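Onmont Adopts Handling Rules for Hand-Held Gripper Work

LESTBY – Onmont will apply a new set of handling rules to all hand-held gripper sessions beginning in July. The rules were drafted at the Tapley office and cover work with small household items, including jewelry.

Under the rules, operators must inspect finger pads before each session and replace any pad that shows wear. Sessions involving beaded or strung items are limited to 340 seconds, and two operators must sign the session record. Personal papers and identity documents must be removed from the work area.

"The rules put in writing what careful operators already do," said Asanka Akanda, who led the drafting. "They apply equally in private homes and in our own rooms."

Written comments will be accepted until noon on Friday.

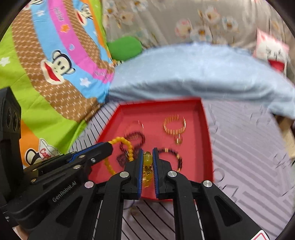 Two hand-held grippers at work over a tray of bracelets and other jewelry.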